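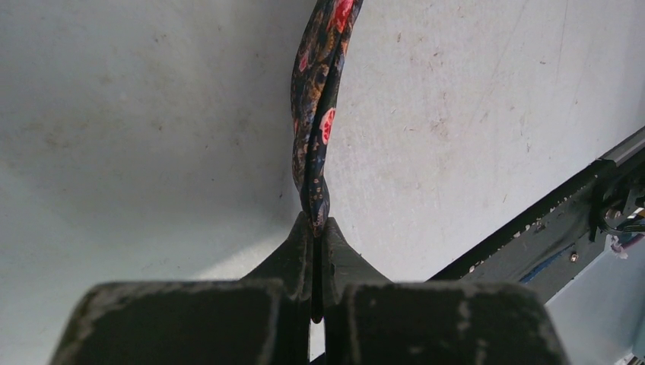

Cloth handling is where most of the spring went. Quick recap for anyone at Kuvadell who missed the February note: the students have the arm pick up a piece of cloth, hold it, and put it down inside a taped square. Rigid parts were done by winter break. Cloth is slower. We switched from plain white cotton to the navy floral because white on that pale top was giving the vision group fits, and the red and mustard print gives them something to lock on to. A twisted strip like that one is a decent test of the grip too, narrow where the fingers close on it. Pads are scuffed along the top edges and rounded corners. They still hold but I'd like to budget for a second set.

Jul 2, 2018
Azadeh Ebrahimi, Safavi Robotics Club

Where we are on the milestones:

Grasp from flat. Done, mostly. The Ruvar team (juniors) got it working in May. Still misses if the cloth is smooth against the surface with no fold to grab. They want to try a small push first to make a ridge. Told them go ahead.

Hold and move. Done. 606 logged runs as of last Thursday. The log is a spreadsheet and it's messy, two of the kids were writing the date in different formats, so give me a week before you ask for charts.

Place in square. Not done. Cloth swings when the arm stops and lands half outside. Slowing down helps but then we go over the time limit in the proposal. Can we talk about relaxing that number? The students would rather fix the swing in software and I think they can, just not by the end of summer.

Folding. Not started. I know the proposal said June. We lost most of three weeks to the controller board, replacment came with the wrong connector and had to go back.

Money. Of the $3,000 we have spent all but $200. Biggest single item was the board, then the gripper parts, then bus rental for the Sodau meet. Fabric was almost nothing, remnant bin. I have receipts for everything except one parking fee. Will scan them this week.

Sodau meet went ok. We placed in the middle. Judges liked the notebook, did not like our cable routing and wrote so twice. Fair. The wiring is on the list for August, before anything new gets bolted on.

Attendance dropped after finals like always, but the core group is coming in Mondays and Wednesdays thru the summer. Four of the seniors graduated and two of them asked if they can come back and mentor, I said yes pending the district paperwork. Need more underclassmen who can code. The Ruvar kids are doing a demo at freshman orientation to try to get some.

What I need from you:
- yes or no on moving folding to the fall report
- ok to put the last of the money toward pads
- the new reporting form, the link in your email is dead

Next report end of September unless you want it sooner. I'm in the lab until 3 most days, email is better then the phone.

Azadeh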